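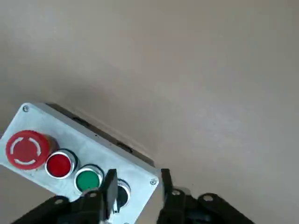 A push-button control box with a red emergency stop and an aluminum faceplate.

About Rastovton Controls

Rastovton Controls builds and repairs push-button stations for small factories, packing houses, sawmills and school workshops. We work from a single building in Inosdale, with the bench shop at the front and the stores behind it.

Geetha Kotian and Orla Carroll started the company after several years of servicing conveyor lines. Customers kept asking them for replacement button boxes that matched the holes already drilled in the machine. The big catalogs did not have them, so they began making their own. The first order was for 8 boxes, for a bakery that is still a customer.

What we make

Most of our work is in boxes with two to eight positions. You send us a drawing or the old box, and we drill the plate, fit the buttons, wire the contacts and test each circuit before it ships. Emergency stops are twist-to-release unless you ask for something else -- key release takes a little longer. Legends can be engraved in English or Spanish.

We keep 300 faceplate patterns on file, including many for machines that are no longer sold. If we have made a box for you before, the pattern number on your invoice is all we need.

Repairs

Worn buttons, cracked collars and stripped screws are the usual complaints. We replace parts where we can and quote for a new box where we can't. There is a flat bench fee of $70, taken off the bill if you go ahead. Please remove any cable from the box before mailing it.

Who you will deal with

Orla Carroll answers the phone and prices new work. Geetha Kotian does the drawings. Paweena Kongkaew runs the bench, and Katherine Cusi looks after stores and shipping. Gobnait Mac Suibhne handles the Jondov range of pendant stations, which we took over from Ó Gríofa when that shop closed.

The counter is open mornings only. We close for two weeks in July, and orders for that month should reach us before the end of June.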